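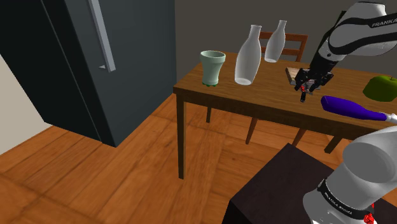 Kitchen render: dark grey refrigerator and timber table on an orange-brown plank floor.

Zadora Maintenance Oil for Timber Floors
Clear, low sheen, 500 mL tin

Home / Floor care / Oils and refreshers / Zadora Maintenance Oil

Overview

Zadora Maintenance Oil is a thin penetrating oil for periodic upkeep of interior timber floors that already carry an oil or hardwax oil finish. It replaces oil lost from the surface through foot traffic and washing. It is not a primary coating and does not build a film. Bare boards, newly sanded boards and deep repairs should be treated with Zadora Base Oil first and allowed to cure.

The product has been made at Nulham since 2006. The current formulation has a lower odour than the earlier one and the two can be applied over each other. Tins of the earlier formulation have a grey lid.

Suitable floors

Solid tongue and groove boards, hardwood or softwood
Engineered boards with a sawn timber wear layer of 2 mm or more
Oiled parquetry, including herringbone and block
Oiled stair treads, where the stated slip precautions are followed

Unsuitable floors

Polyurethane, two-pack and water-based lacquered floors
Waxed floors, unless the wax has been fully stripped
Laminate, vinyl and hybrid planks
Cork tiles with a factory seal
Exterior decking of any species

If the existing finish is not known, place a few drops of water in a low-traffic corner and leave them for ten minutes. On a worn oiled floor the timber will darken under the drops. On a sound lacquer the water will sit unchanged. A recently oiled floor can also hold water on the surface, so the test is a guide only. The Donton Finish Identification Kit gives a firmer result and is listed under Accessories.

Technical data

Type: drying oil blend with microcrystalline wax
Appearance in tin: pale straw, slightly cloudy when cold
Appearance when cured: clear, low sheen
Pack size: 500 mL
Coats: one for maintenance, two for worn traffic lanes
Application: white nylon pad or lint-free cotton cloth
Abrasion, in-house pad test: 3000 passes to first visible loss of sheen
Clean-up: mineral turpentine
Storage: upright, lid sealed, away from frost and direct sun

The abrasion figure was obtained on spotted gum panels prepared with Zadora Base Oil. It is given for comparison between products in our own range and should not be read against figures from other test methods.

Effect on colour

The oil warms most timbers slightly. The change is small on red and brown species and more noticeable on pale ones such as ash, maple and hoop pine. Boards that have been in sunlight will differ from boards under rugs or whitegoods before any oil is applied, and oiling does not even out this difference. Where a refrigerator or dishwasher has been moved, the exposed rectangle usually comes closer to the surrounding floor with ordinary daylight over a period of months. Tinting the patch is not recommended.

A test area is required on every job. Choose a spot inside a cupboard or behind a door, treat it exactly as the floor will be treated, and assess it the next day in daylight.

Preparation

Vacuum with a soft brush head, then wash with Van Leeuwen Neutral Floor Soap at the dilution shown on the bottle. Do not use vinegar, methylated spirits or steam. Change the wash water when it becomes grey. Leave the floor to dry overnight with the windows open or a fan running.

Kitchens need a second wash along the cooking side and in front of the sink. Grease left in the grain will stop the oil taking and shows later as a dull or sticky patch. Light scratches may be eased with a white pad worked along the grain. Green and black pads are too coarse for this product and will leave marks.

Roll appliances forward on hardboard sheets, never directly on the boards. Chair and table glides should be wiped clean and checked for grit. Felt glides that have hardened should be replaced before the furniture goes back.

Application

Shake the tin well and pour a small quantity into a tray. Do not pour onto the floor. Work a few boards at a time for their full length, keeping a wet edge, and spread the oil as thinly as the pad allows. After ten minutes buff the area with a clean dry cloth until no wet oil remains. The surface should feel almost dry to the hand.

Excess oil is the most frequent cause of complaint. Oil left standing on the surface will skin over, collect dust and remain tacky. If this occurs, dampen a white pad with fresh oil, rub the area until the skin softens and wipe off at once.

A second coat, where needed, may follow the next day. Apply it to the worn lanes only and feather it out at the edges – there is no benefit in recoating sound areas.

Drying and return to use

Light foot traffic in socks: next day
Furniture, lifted into place: after two days
Rugs and mats: after two weeks
First wash: after two weeks

These times assume a mild, ventilated room. Allow longer in cold or humid weather. During curing, wipe up water promptly, particularly around pet bowls and refrigerator ice dispensers.

Safety

Rags, pads and vacuum dust contaminated with this oil can heat up and ignite without a flame. Soak used rags in water, seal them in a metal container and take them outside the same day. Do not leave them folded, bunched or in a household bin. Keep the product away from children. Wear nitrile gloves and ventilate the room during application and overnight.

Freshly oiled stairs are slippery. Close them to all traffic until the following day.

Accessories

Zadora White Pad and Holder
Zadora Base Oil, clear
Van Leeuwen Neutral Floor Soap
Donton Finish Identification Kit
Donton Felt Glides, screw-fixed and adhesive

Supply

Stocked at the Nulham warehouse and sent by road. The product is classed as a combustible liquid and cannot be sent by air, so some island addresses are served by sea freight – allow extra time. Part tins are not accepted for return. Unopened tins may be returned in saleable condition with the original docket.

Technical enquiries: Adwoa Quartey, Floor Finishes, Nulham. Please include the timber species, the existing finish if known and the batch code from the base of the tin.

Data sheet revised February 2020. Replaces all earlier issues.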